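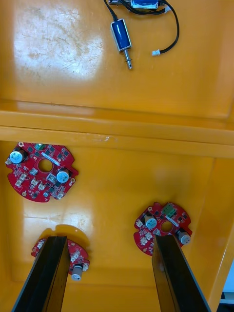

Sorting small parts into kits before you build

I used to dump everything for a build into one big box and dig. I lost an entire Saturday to that once, looking for a connector that was stuck to the bottom of my own mug, so now I kit first and solder later!

1. Give every kind of part its own bin. Solenoids in one, round boards in the next, wire bundles in another, and the short brown leads on their own (they get into everything). Yellow plastic bins are great for this, they wipe clean and dark wires show up nicely.

2. Put a tray in the middle. Mine's stainless steel and I line it with a sheet of white paper, so a dropped screw can't hide.

3. Write your list before you touch anything. Emilian and I were putting together 11 kits in April and we each had a different idea of what went in one. Oops.

4. Pick boards up by the edge and lay them flat. Don't stack them, those tall capacitors catch on whatever's on top.

5. Lift solenoids by the body, never the cable. The plunger and its little spring can slide out if you swing them around.

6. Bring the parts over one bin at a time, spread them out on the paper and check them against the list.

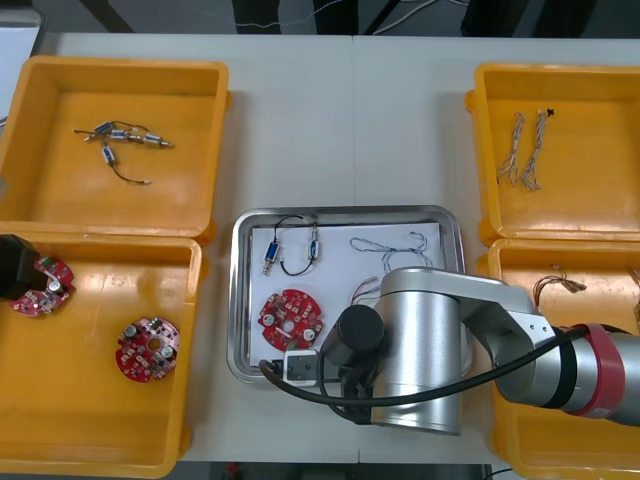 Can I use zip bags instead of a tray?

Bags are fine for storage once a kit is checked, but I'd still lay it all out on a tray first. Twisted wires spring open in a bag and then you can't tell what you've got. I bag mine last, squeeze the air out and stick the list on the front with tape.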